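Progress note on the simulation practice guide, May

Hi all, and thanks for being patient while I got this together. You asked for something shorter than last time and with fewer tables, so I'm just going to tell you where things stand, what's stuck, and what I'd like from you before the summer.

## Where the guide is

The guide has a full draft! All of it, start to finish, which I wasn't sure I'd be able to write in this note. It covers how we name scenes, what a scene has to pass before anyone runs a trial in it, how we log a contact, and when a simulated result is allowed to be quoted in a report. That last section was the hard one. Plunura and Brernance have both read it and sent it back covered in comments, most of them fair, a few of them contradicting each other.

The biggest disagreement was over what counts as a failed trial. Brernance wanted any unplanned contact to be a fail. Plunura wanted a force limit, so a light brush wouldn't sink an otherwise fine run. We ended up with two columns in the log, one for "task done" and one for "clean," and you have to report both. It's a bit clunky, but I've used it every day for a month now and I've stopped grumbling.

## Scene checks

We set out to put 500 trials through the draft rules this period and we've done 361. I'd hoped to be further along. The holdup was that 67 of the early ones had to be thrown out, all for the same dumb reason: somebody (me) changed the friction settings halfway through a batch and didn't bump the scene version. The 361 doesn't include those. The guide now says any change to a scene, however small, gets a new version number, and the trial runner won't start if the file and the number don't match.
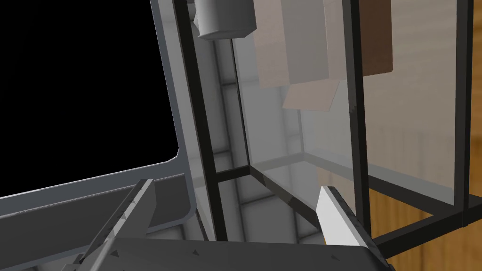
Clearance is the rule I've spent the most time on since the last note, mainly because the old wording was useless. It said to keep "a safe distance from obstacles," and you can imagine how many ways people read that. The new wording gives a distance for each class of object and asks you to measure from the fingertips with the gripper fully open, as well as from the wrist. Glass gets its own class. With a tall cabinet like this one, the black posts and rails are easy enough to account for, but the clear panes between them are where a depth-based planner can get into trouble, so every pane now has to have its own collision body and an entry on the scene sheet. We also ask for a check from low down and close in, with the fingers in view, on top of the usual wide one from across the room. Bukhari suggested that at our Thursday call and I was lukewarm about it (more screenshots, more filing), but I've come around.

The other new check is for support. Every loose object has to be resting on something or be explicitly marked as fixed, and the reviewer signs off on it. It's one line on the form and takes about as long as reading this sentence.

## What's not going well

Reviewer time, mostly. Each scene is supposed to be looked over by someone who didn't build it, and we only have 2 people trained to do that. When one is away the queue just sits there. I've written a short self-check for scene builders to clear out the easy stuff first, and that's helped some, but it doesn't replace the second pair of eyes and I don't want to pretend it does.

The Vamelitz export is also still a pain. Their format drops our version numbers on the way out, so I've been pasting them back in by hand. They know. There's a fix promised and I'll believe it when I've run it.

## Money and time

Spending is on plan. I moved a little from travel to compute, inside the limit you gave me, and the details are in the spreadsheet I sent with this.

## What's next

- Finish the remaining trials under the revised clearance rule
- Settle the wording on quoting simulated results (one more round with Plunura and Brernance)
- Train a third reviewer, if you're okay with the hours
- Send you a clean copy of the guide for sign-off

The reviewer hours are the one thing I need an answer on soon. If it's a no, I'll cut the number of scenes and keep the review step as it is. Everything else can wait until our next call.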